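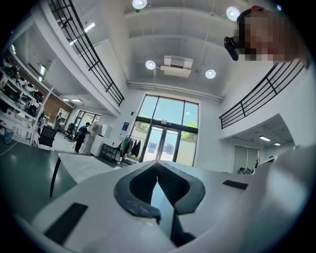

De : Ľudovít Vlček
À : liste collecte-manip
Date : 9 juin 2026
Objet : Re: [collecte-manip] Lot « fleurs », durée des épisodes et rejets

Bonjour à tous,

Je réponds dans le texte, en coupant ce qui ne concerne que la facturation du stockage.

> Le lot Flisora compte 2098 épisodes après import dans Melis. J'en trouve
> 380 marqués « incomplet » par le script de contrôle. Est-ce un vrai
> problème de saisie ou un problème de segmentation ?

Segmentation, pour l'essentiel. Le script attend une ouverture complète des deux pinces en fin d'épisode. Or la consigne de décembre autorisait à garder la pince gauche dans n'importe quel état quand elle ne porte rien. Les épisodes concernés sont donc conformes à la consigne et non conformes au script. J'ai corrigé le test : seule la pince qui a saisi l'objet est vérifiée. Merci de relancer le contrôle avec la branche à jour avant de supprimer quoi que ce soit.

Restent les épisodes où la pose des cubes à marqueurs est perdue pendant plus de 7 images consécutives. Ceux-là, je propose de les rejeter sans interpolation. Nous avions essayé l'interpolation sur le lot Jimel et la politique apprise reproduisait un à-coup au moment de la fermeture.

> Pour la tâche bouquet, faut-il imposer la main qui saisit ?

Non. On laisse l'opérateur choisir, mais il s'y tient pendant tout l'épisode. Le transfert d'une pince à l'autre est une tâche distincte, avec son propre identifiant, et les deux ne doivent pas se retrouver dans le même dossier. La prise se fait sur les tiges, sous le feuillage. Une prise dans les fleurs déforme le bouquet artificiel et change l'apparence de l'objet pour tous les épisodes suivants.
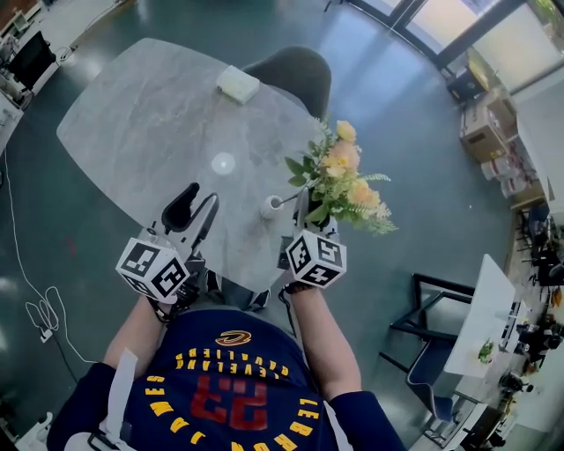 Le vase doit être déplacé entre deux épisodes, orientation du bouquet comprise. Dans la première moitié du lot, la position initiale varie trop peu : sur la projection au sol du plan de table, les départs forment deux amas serrés. Un modèle entraîné là-dessus apprendra surtout à retourner au même endroit. Je préfère 100 épisodes bien répartis à une journée entière au même emplacement.

> La vue de tête est-elle utilisée à l'entraînement ?

Pas pour l'instant. Les entrées sont les vues des pinces, la pose relative et l'ouverture. La vue de tête sert à l'annotation et à la relecture des rejets. Elle reste obligatoire à l'enregistrement, synchronisation comprise. Si l'écart d'horloge dépasse une image, arrêter et relancer Skumell, ne pas recaler à la main après coup.

> Faut-il flouter les visages avant ou après l'export ?

Avant, sur les deux types de vues. Les pinces filment souvent vers le haut pendant la mise en place et prennent des personnes qui passent dans la salle. Le floutage est fait sur la machine de collecte, les originaux ne sortent pas. Pour l'entraînement, on coupe de toute façon tout ce qui précède le signal de départ.

Points encore ouverts :
- seuil de rejet sur la perte de marqueurs (voir plus haut, objections bienvenues) ;
- nommage des épisodes avec transfert ;
- calibration de l'ouverture : une fois par session ou à chaque changement d'opérateur ? Je penche pour la seconde option, mais je n'ai pas de mesure de la dérive.

Si quelqu'un a des relevés sur ce dernier point, même partiels, je les prends.

Cordialement,
Ľ. Vlček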